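Work and Automation, Unit 2
Lecture 12: Hand work in garment care
Handout for Tue 15 November

Reading before the seminar: course pack, section on Drarkudo. Bring your notes from the October lecture on task analysis, as we use the same grid again.

1. Where we are in the course

The last lecture dealt with machines that replaced a whole job, such as the lift attendant's. This week we look at a workplace where the job title has stayed and the tasks under it have moved. The case is Drarkudo, a firm that takes in clothes from households and small hotels, cleans them, mends them and sends them back folded. It has 33 people on the floor. The washing and drying were mechanised long ago. Sorting went over to a camera and conveyor system called Misora. What was left by hand was laying out, checking, folding and packing, and it is this part that the firm now wants to automate.

2. Why folding was left until late

A shirt has no fixed shape. The same shirt can arrive inside out, with one sleeve trapped, or rolled up with a sheet. A person finds the shoulders by feel and shakes the thing flat. A machine has to work out what it is looking at before it can pick the right place to hold.

Flat linen is easier. A towel has four corners and a hem, and feeding machines for sheets and towels have been sold to large laundries for years. Blouses, dresses and anything with trimming are the hard end of the work. At Drarkudo these go to what the staff call the slow table, and the slow table has always been where the most experienced people worked.

3. How the work is recorded

The Palomino project is the name the firm gave to its effort to teach machines the slow table work. Staff handle clothes with a hand-held gripper that has a camera on it. The gripper has two fingers and is worked by the person holding it, so the recording shows the garment from the tool's side and the movement of a skilled hand at the same time. Part of the recording is done at home, on beds and kitchen tables, as the firm also wants to offer a household service. 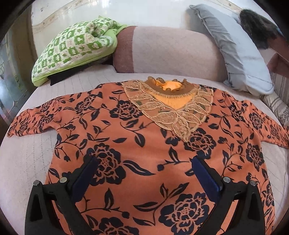 Fig. 1. Printed blouse with lace collar, laid flat on a quilted bedspread. Gripper fingers in the foreground.

Look at the collar in Fig. 1. The mesh is sheer, with raised cording, and the neckband is a gathered frill. For the print and the sleeves, a standard fold would do. The collar needs a decision about where it may be held and which way it should face once the garment is folded. On the slow table that decision was made in a moment and never written down. Note also that the blouse is patterned all over, which makes an edge or a seam harder to pick out by camera than it would be on plain cloth.

The set used in the first round held 579 recordings. Each one was watched again by a member of staff, who marked the start and end of every fold and gave a reason if the attempt was thrown out.

4. What changed for the people

Use the task analysis grid for this section. The main points from the case are below.

Pace. Recording is slower than folding. Staff on piece rates lost money in the first weeks, and the firm moved them to an hourly rate for recording shifts. The hourly rate was lower than a fast folder could earn.

Body. Folding by hand is hard on the shoulders and lower back. The gripper moved the strain to the wrist and thumb. Shifts with the tool were later limited to 2 hours, with other work in between.

Skill. The people with the best hands were asked to record first. Several asked what would happen to their grade once the recordings were complete. The written answer was that grades would be reviewed.

Say over the work. Before Palomino, two folders could fold the same dress in different ways and both were right. The recordings had to agree with one another, so a house method was chosen. It was taken from one shift's habits, and the other shift had to learn it.

Home and work. Recording at home suited people with children or a long journey. It also put the inside of their homes into company files. The agreement signed in October lets staff delete a home recording before it is sent in, but not afterwards.

5. The contract question

The files are held by Trullix, which supplies the grippers and the software. Drarkudo pays less for the equipment in return. Staff are paid for the hours of recording and have no further share. Compare this with the pattern cutters in Lecture 9, whose drawings became the property of the workshop. In both cases a skill that used to leave the building with the worker can be kept by somebody else.

6. Terms for this unit

Deformable object: something that changes shape when handled, such as cloth, rope or dough.
Demonstration: a recorded performance of a task, used to train a machine.
Task displacement: the loss of some tasks within a job that continues to exist.
Tacit skill: knowing how to do something without having set it out in words.

7. For the seminar

Fill in the grid for the slow table before and after the Palomino project. Use one row for each task and leave blank any cell you cannot fill from the reading.

Choose a garment you own that has a collar, frill or lining. Write the instructions for folding it, in no more than 12 steps, and give them to another student to follow without help. Keep the first version, with the mistakes in it.

Come ready to discuss whether recording work should be graded above, below or level with the work being recorded. One page of notes is enough. These are not marked, but the essay question for this unit will draw on them.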